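Visit report: Flutodura hand-held gripper kit, Hotard showroom
12 comments
38 shares

I went to the Hotard open day in July to look at the Flutodura kit, which we are considering for our own demonstration work. The doors opened at 10 a.m. and I stayed until mid-afternoon. These are my notes, written mainly for the people in our office who could not come.

What is on offer

Flutodura sells the kit in two versions. The basic set has one hand-held gripper, a charging dock and a carrying case. The full set has a pair of grippers and a headband unit and costs $3,000. Hotard handles sales and repairs for our region, and Saengthong makes the soft parts. The full set is the one I tried.

The gripper is held in the hand and you do the job with it as you would with a pair of tongs. The recording goes to a laptop afterward and can be used to train an arm. Battery life is given as 4 hours. I did not run one down to check.

The work area

The demonstrations were on the ground floor, at counters and benches on both sides of the staircase. Visitors could walk between them and ask questions while people worked. The tasks were ordinary ones — handling cloths, unpacking boxes, work at a faucet.
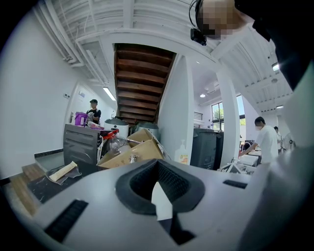
Handling and pads

The black padding in the jaw is V-shaped and has a fine knit surface. I tried it on a folded cloth and on a bottle. The cloth was easy. The bottle took me a few tries, mostly until I stopped squeezing so hard. After 16 minutes my wrist was tired, and I would want to know how people manage a full shift.

Pads are a wear item. A pack of 6 is included with the full set, and changing one took me under a minute with no tools.

Service and open questions

Repairs go through the Hotard shop in Fliletby. Loaner units are available but have to be booked ahead. The printed manual is thin on calibration, and I was told a longer one is being written.

I have asked for a quote on two full sets and for the price of the pads alone — neither was on the sheet they handed out. The headband comes in one size for now.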